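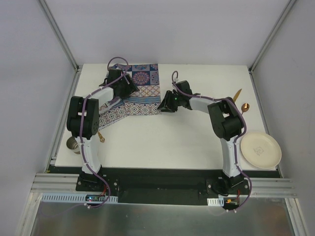

Figure 5.1 Patterned cloth on a white tabletop.

Chapter 5
Laying a Place

By the end of this chapter you will be able to:
choose a mat or cloth that suits the table and the meal
square a mat to the edge of a table and smooth it flat
lay a basic place, and change it to fit the food
explain the words cover, centre line, drop and repeat
care for table fabrics so they lie well the next time

Words to know: cover, placemat, runner, drop, centre line, border, repeat, charger

You already know how to lay a table. You have probably done it hundreds of times, half asleep, with the television on and somebody asking where the good scissors went. That's a wonderful place to start from! Most of this chapter takes something your hands already do and slows it down enough for you to see the choices in it. Why does one table make people want to sit down, while another with the very same plates on it feels like a waiting room? Quite often the difference is a piece of cloth and a few centimetres.

Chapter 4 dealt with the table itself: its height, its surface, how much elbow room a person needs. Now we put things on it. We begin with fabric, move on to plates and cutlery, and finish with the whole table laid for 12, which you will do as a group in the last practical. If your group is smaller, lay all the places anyway. The fun of that exercise is in standing at one end and looking down the line.

5.1 Starting with the cloth

Fabric goes down first. It sounds too simple to write in a textbook, but watch people at a family lunch and you'll see plates being lifted one by one while someone slides a mat in underneath. Once the cloth is down and straight, everything else can take its position from it.

There are three common ways to dress a table. A full tablecloth covers the top and hangs over the sides; the part that hangs is called the drop. A runner is a long strip, usually laid down the middle. A placemat belongs to one person and marks out that person's space, which we call a cover. (Yes, cover is a confusing word for it. In a restaurant, "thirty covers" means thirty people fed, and has nothing to do with lids.)

A plain white top like the one in Figure 5.1 is a gift to anyone learning this work. Patterned cloth stands out strongly on it, so you can judge straight away how much of the table you've covered and how much you've left showing. In the figure the cloth takes up the far left and centre-left part of the table, and the white left bare has a shape of its own. Get into the habit of looking at that bare part. If you squint, the cloth and the table become two simple shapes, one dark and one light, and a crooked edge jumps out at you.

Squaring the mat

Work from the edge where the person will sit. Find the middle of that person's space – this is the centre line, and it runs straight from the chair to the far side of the table. Now find the middle of your mat by folding it in half, short side to short side, and pinching the fold lightly. Open it out, line up the pinch with the centre line, and lower the fabric instead of dropping it.

Next, look at the near edge. It should run parallel to the edge of the table. Put one hand flat near each front corner and compare the two gaps. Most of us have a lazy side! Chie's mats always drift forward on the right, and Ayane's drift back on the left, and we only found this out when we laid tables opposite each other for a whole weekend. Find out which side is yours and check that one last.

Smooth from the centre outwards, using the sides of your hands. If you start at a corner you will push a ridge of fabric across the mat and end up chasing it. A small wrinkle that won't move is usually a fold mark from storage, and it needs an iron or a little patience.

Room for everyone

Mats need breathing space. Leave a clear gap between neighbouring ones, 30 centimetres if your table allows it, so that two people can use their elbows at the same moment. On a short table you may have to go narrower. When that happens, narrow every gap by the same amount. Eyes forgive a tight table much more readily than an uneven one.

5.2 Reading a pattern

This is our favourite section of the whole book, and we had to be talked out of making it a chapter.

A patterned mat gives you instructions, if you know how to read them. Stripes and bands tell you which way the fabric wants to run. A single large flower or medallion gives you a middle, or a corner, or a pair of points to match from one mat to the next. A repeat – the stretch of design that occurs again and again along the cloth – works like a ruler. Count the repeats from each end and you can find the centre without folding anything.

Banded designs are especially good to practise on. Take the mat in the second photograph of this section. Its long sides run left to right, and so do its bands. At the far side is a strip of patchwork squares in dark navy, muted blue, mauve, dusty red and pale grey, with round floral medallions on them. The middle has smaller motifs, rather like tiles, in brownish pink and beige. Then, closest to the front, comes a wide band of diamonds in red, navy and off-white, and it runs the full length of the front edge.

What can you do with all that? First, use the diamonds. They are bold and they repeat, so they will show you quickly whether the front edge is level. Next, decide which band the diner should have nearest. We like a strong border at the front of a mat, where it stays in view once the plate is down, but you might prefer the patchwork there, and nothing stops you turning the mat around. Try both and step back each time. If you are laying several matching mats, make the decision once and stick with it all the way down the table.

Colour is the other thing to read. Busy fabric and busy china can be glorious together, but they take some nerve. A cream plate is a far easier partner. It gives the eye somewhere quiet to land, and it picks up the lighter parts of a mat that has off-white or beige in it. A tan wooden handle does something similar in a warmer key, and sits very happily beside dusty reds and browny pinks. Hold the plate over the fabric before you put it down. You'll know within a second or two if you like it!

A word from the shop floor

When we were collecting material for this chapter in December 2023, we spent a day at Kuroda, a small lunch room where the mats are all different. They were bought as offcuts and sample pieces over many years, and no two share a design. The room should look like a jumble sale. It looks lovely, and the owner's method couldn't be plainer: all the mats are hemmed to one size, all the plates are the same pale stoneware from the Eslow range, and every mat is laid with its darkest edge towards the chair. One rule for the direction, one size, one plate. Within those limits the fabrics can be as loud as they please.

Borrow this idea freely. It is a great help to anyone setting up a table on a small budget, and hunting through remnant bins is half the pleasure.

Try it: one mat, four ways

You need one patterned placemat, one plain plate, one fork and one wooden-handled utensil of any kind. Work in pairs on a clear part of the table.

Lay the mat with its long sides running left to right and its strongest border towards you. Add the plate and the fork where you would put them at home.
Turn the mat right around, end for end, and lay the same things again.
Turn it so the long sides run away from you. Notice what happens to the space for the fork.
Go back to the version you liked best and move the plate off the mat altogether, to one side, as you might for shared bread.

Let your partner look at each one from standing height and then from a chair. Write down which pieces of the pattern you can still see when the plate is in place. Keep your notes, as you will want them again for the group table. A blank layout sheet is printed on page 392. 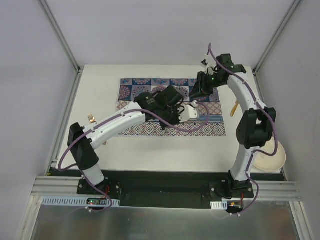
5.3 Adding the plate and cutlery

With the fabric flat and facing the right way, the rest of the place goes down quickly. Begin with the plate. On a basic cover it sits on the centre line, a thumb's width in from the near edge of the mat. Lower it with both hands, holding it by the rim and keeping your thumbs off the surface where the food will go. If the plate has a design of its own, turn it so the design faces the diner.

A charger, if you use one, goes under the dinner plate and stays there between courses. You won't need one for everyday meals, though a plain one can rescue a place where the mat and the plate are fighting.

The fork goes to the left of the plate with its tines up, and the knife to the right with its blade turned in. A spoon lies outside the knife. Let the ends of the handles line up with one another and with the bottom of the plate. Serving pieces are different: they belong beside the dish they serve, with the handle pointing towards the person who will reach for it first.

Then adjust for the food. Soup and bread need a spoon and a side plate, and no fork at all. A bowl of noodles may need only chopsticks and a rest. Lay what the meal calls for and leave the remainder in the drawer, then sit down in the chair and reach for each piece in turn before you move on to the next place.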